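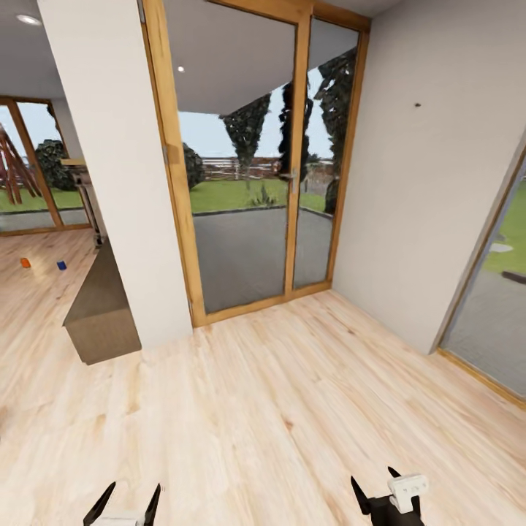 Surnix open day, 24 April 2024

I went to the Surnix open day expecting a machine doing housework. What we got was a house on a screen and a robot that exists only inside it. The invitation said "home robot at work," and I guess that's true if you squint.

The house is nicely done, I'll give them that. Wood floor, big glass door, a lawn with dark trees out back. It is also a lot tidier than any place I've lived in. Two small things on the floor, one orange and one blue, were as messy as that part of the house got. Felista Odera, who ran the session, told us the software has trained for 200 hours in rooms like it. I asked how many of those hours had a dog in them. She wrote that down.
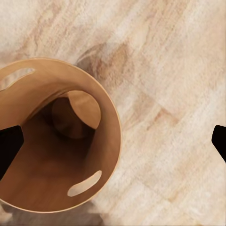 Words and screenshots: Imre Hajdu, member reporter

A round wooden bin with a handle slot on each side, and both grippers spread wide. It looks like an easy thing to grab – two slots, plenty of floor to work with. I'd still like to see it tried with a real bin that slides when you bump it.

We had 10 minutes for questions at the end and most of them were about price. No price was given. Mayu Kaneko asked when there would be hardware to look at, and the answer was January. I'll go back for that one, but I'm keeping my broom.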